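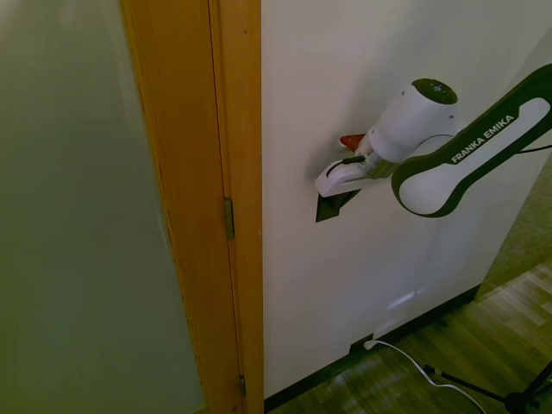 Arm at the wall, fingers down by the dark rectangle. Doorway to the left, parquet below.

Ruken: The Gallery

Ruken is our attempt to teach a robot arm the things a house expects of you before you've taken your coat off. Cukuvia pays for the electricity. Orvokki Hyvönen runs the sessions, and I, Adom Adjei, label what comes out of them and write the captions, a job I was given for having once complained about the captions.

The page has only one picture so far. More will go up when Orvokki and I agree on which ones are any good, so don't hold your breath. Until then, some notes to go with it.

On the target. Small things on walls are harder than they look. A cup on a table has the decency to stand out in the open. Anything flat against paint gives the fingers very little room, and the wall always wins an argument. We ask for 500 demonstrations per task before training, and wall tasks use up patience faster than any other kind.

On the demonstrations. A person guides the arm through the motion, and we save the joint positions, the gripper state and the video. Then we do it again from a slightly different start. Orvokki can do 12 in a row before she wants coffee. I can do 10, and mine have what she calls "character" (she deletes them).

On failures. We keep those too, in their own folder, with a short note on each. My notes used to say "missed." They are now required to say which way.

On the light. A bright patch on the paint and a soft shadow around the gripper are both welcome. The first model we trained had only ever met one kind of afternoon and took the morning very badly. We now record at different hours, which has done wonders for the data and nothing for my lunch.

On labels. Every episode gets a start, a first contact, a release and an end. Two people mark them separately. When we disagree by more than 12 video frames, we watch it together in silence, and then Orvokki's number goes in.

Next batch goes up in June.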